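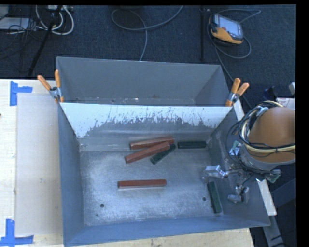 문의 제목: 재발 문제가 자꾸 '해결됨'으로 넘어갑니다
제품: Juleditz (문제 검토 및 의사결정 기록)
고객사: Navickas 운영개선팀
담당: Grarkatitz 고객지원, Fermín Troncoso
상태: 처리 완료, 후속 확인 예정

고객 문의

안녕하세요. 늘 친절하게 답해 주셔서 감사합니다. 이번에는 조금 애매한 내용이라 글이 길어질 것 같은데, 미리 양해를 구할게요.

저희 팀은 4월부터 부서별로 올라온 문제를 Juleditz에 등록하고 원인과 조치를 적은 다음 검토 회의에서 닫고 있습니다. 처음엔 다들 반가워했어요. 엑셀 파일이 메일로 돌아다니던 시절에 비하면 정말 살 것 같았거든요. 그런데 Grelley 지점에서 "지난번에 닫은 건이 또 생겼는데 왜 새 건으로 잡히느냐"는 얘기가 나왔고, 찾아보니 견적 승인이 늦어지는 똑같은 문제가 이름만 조금씩 바뀌어 여러 번 닫혀 있었습니다. 보고서에는 전부 해결로 나오니까 위에서는 잘되고 있다고 생각하시고요.

재발 감지 기능을 켜 두었는데 알림은 한 번도 받지 못했습니다. 저희가 설정을 잘못한 건지, 기능에 문제가 있는 건지 봐 주실 수 있을까요? 급한 건 아니지만 다음 분기 보고 전에는 꼭 정리하고 싶습니다.

지원팀 답변 1

안녕하세요, Fermín Troncoso입니다. 상황을 이렇게 자세히 적어 주셔서 큰 도움이 되었어요. 길게 쓰셔도 전혀 괜찮습니다. 저도 길게 쓰는 편이라서요!

우선 설정을 살펴봤습니다. 재발 감지는 켜져 있고 비교 기간도 90일로 잘 들어가 있습니다. 다만 이 기능은 제목이 아니라 '원인 분류' 항목을 기준으로 과거 건과 비교합니다. 혹시 최근에 닫은 건들의 원인 분류가 어떻게 되어 있는지 목록을 내려받아 보내 주실 수 있을까요? 메뉴는 보고서 > 종결 건 > 내보내기입니다. 원인 설명 칸은 3,000자까지만 내보내지니 아주 긴 글은 뒷부분이 잘릴 수 있는데, 이번 확인에는 지장이 없습니다.

고객 회신

목록 첨부합니다. 모두 1,012건이에요. 보내면서 저도 훑어봤는데 좀 부끄럽네요. 원인 분류가 '기타'이거나 아예 비어 있는 게 많고, 채워져 있는 것도 대부분 '담당자 부주의'입니다. 회의 때 시간이 모자라서 급하게 고른 것 같습니다.

지원팀 답변 2

부끄러워하실 일이 전혀 아니에요. 다른 곳에서도 도입 초기에 자주 보는 모습입니다.

보내 주신 목록으로 확인한 내용을 적어 드립니다.

첫째, 알림이 오지 않은 까닭은 찾았습니다. 분류가 비어 있거나 '기타'인 건은 비교 대상에서 빠집니다. 견적 승인 지연으로 보이는 건을 따로 추려 보니 8건이었고, 그중 분류가 제대로 들어간 건은 하나뿐이었어요. 비교할 짝이 없으니 알림도 나가지 않았습니다. 오류는 아니지만, 이 조건이 도움말에 빠져 있던 건 저희 잘못입니다. 문서팀에 수정을 요청해 두었습니다.

둘째, 이건 제품 밖의 이야기라 조심스럽습니다만, '담당자 부주의'라는 분류는 한동안 숨겨 두시면 어떨까 합니다. 승인 지연 건의 설명을 읽어 보면 결재자가 자리를 비웠을 때 대신 승인할 사람이 정해져 있지 않다는 말이 계속 나옵니다. 그런데 조치 칸에는 '재교육 실시', '주의 당부'가 적혀 있더라고요. 교육을 아무리 해도 대신 승인할 사람은 생기지 않으니 같은 일이 또 올라올 수밖에 없었을 거예요.

설정은 다음과 같이 바꿔 보시길 권해 드립니다.

관리 > 종결 조건에서 '원인 분류 필수'를 켭니다.
'기타'를 고르면 설명을 꼭 쓰도록 합니다.
종결 단계를 '조치 완료'와 '효과 확인'으로 나눕니다. 보고서의 해결 건수는 '효과 확인'만 세도록 바꿀 수 있습니다.
이미 닫힌 승인 지연 건은 하나로 묶고, 대표 건을 다시 엽니다.

묶는 작업은 되돌리기가 번거로우니 먼저 백업을 받아 주세요.

고객 회신

토요일에 잠깐 나와서 전부 적용했습니다. 조용할 때 하니까 금방 되더라고요. 대표 건을 다시 열고 나머지를 연결하자마자 재발 알림이 떴는데, 알림 받고 이렇게 반가웠던 적은 처음입니다. ^^

대신 해결률이 뚝 떨어져서 팀장님께 설명을 드려야 했어요. 처음엔 표정이 썩 좋지 않으셨는데, 묶인 건들을 날짜순으로 보여 드리니 한참 읽으시고는 대리 승인자 지정 안건을 직접 올리시겠다고 하셨습니다. '담당자 부주의'를 숨기는 건은 의견이 갈려서 일단 보류했습니다. 정말 부주의인 경우도 있다는 분들이 계셔서요.

한 가지만 더 여쭐게요. '효과 확인' 단계에서 확인자를 조치한 사람과 다른 사람으로 강제할 수도 있나요?

지원팀 답변 3

와, 주말까지 애써 주셨네요. 알림이 잘 온다니 저도 정말 기쁩니다.

확인자를 다르게 지정하는 기능은 있습니다. 관리 > 역할 > 확인자에서 '조치자와 동일인 금지'를 켜시면 됩니다. 인원이 적은 부서에서는 확인자가 없어 건이 멈출 수 있으니 예비 확인자도 한 분 넣어 주세요. 숨김 여부는 천천히 의논하셔도 됩니다. 분류를 그대로 두고 '왜 부주의가 생길 수 있었는지'를 묻는 추가 칸만 붙이는 방법도 있어요. 필요하시면 양식을 보내 드리겠습니다.

이 문의는 처리 완료로 바꾸되, 대리 승인자가 정해진 뒤에 제가 한 번 더 연락드리겠습니다.

고객 회신

추가 칸 양식 부탁드립니다. Grelley 지점에서 먼저 써 보겠다고 하네요. 감사합니다!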